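Stirnima Laboratories
Household Tasks Program
Minutes of the Safety Review Meeting, 15 February 2019

Present: representatives of Household Tasks, Mechanical Maintenance, Controls Software, and Site Safety. Apologies were received from Purchasing.

1. Minutes of the previous meeting
The minutes of the November meeting were approved with one correction. Under item 4, "Imhof building" should read "Voller building."

2. Matters arising
The replacement floor mats for the Voller building have been delivered. The request for a second emergency stop station at the east door remains with Purchasing. Site Safety asked that it be carried forward and marked overdue.

3. Incident report 665: failure of the left hand to release
Household Tasks presented the report. During a bottle transfer run, the left hand of the robot closed on a bottle and did not open when the release command was sent. The arm continued to the next point in its program with the bottle still held, and the elbow came into contact with the edge of the table. The operator used the emergency stop. There was no injury. The elbow cover was scratched and the table was moved out of position.

Controls Software reported that the log shows the release command as sent and acknowledged. The hand controller then returned a position value that had not changed for 400 milliseconds. The arm program does not check this value before starting the next motion, and the meeting agreed that this is the more serious of the two faults.

Mechanical Maintenance had removed the glove and inspected the fingers. The tendon guide at the base of the index finger was found to be worn on one side. It was the view of Maintenance that the finger had jammed in the guide under load. Controls Software did not dispute the wear but asked that a fault in the hand controller not be ruled out until the unit has been tested on the bench. This was agreed.

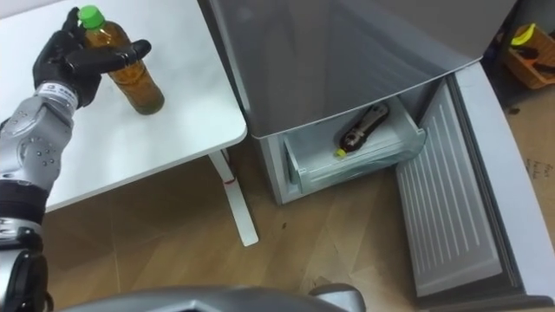
Household Tasks Program, Kitchen Manipulation Group

The group reviewed the layout of the work area. The bottle on the table is approached by the left hand with the thumb and index finger spread on either side of the neck, and the forearm is then close to the table. Site Safety noted that the pulled-out freezer drawer and the open door leave little floor space for a person to step in and take hold of a bottle by hand. Operators have done so on past runs. Site Safety stated that this practice is to stop at once, whether or not the arm appears to be at rest.

A proposal to use empty bottles until the fault is closed was discussed. Household Tasks objected that the wear is related to load and that empty bottles would hide it. The proposal was not adopted. Filled bottles may be used on the bench only.

4. Spare parts
The supplier, Florkent, has quoted 14 working days for tendon guides. Maintenance holds 2 in stock and will fit one to the left hand. The right hand is to be inspected before any order is placed.

5. Decisions and actions
5.1 Bottle transfer runs are suspended until items 5.2 and 5.3 are complete.
5.2 Controls Software to add a check of finger position before any arm motion that follows a release.
5.3 Maintenance to replace the left index tendon guide, bench test the hand controller, and report in writing.
5.4 Site Safety to reissue the operator instructions, with the rule on reaching into the work area placed on the first page.
5.5 Household Tasks to propose a revised table position.

6. Other business
Controls Software asked that incident reports include the log file as well as the operator's written account. Agreed.

The date of the next meeting will be set on receipt of the Maintenance report.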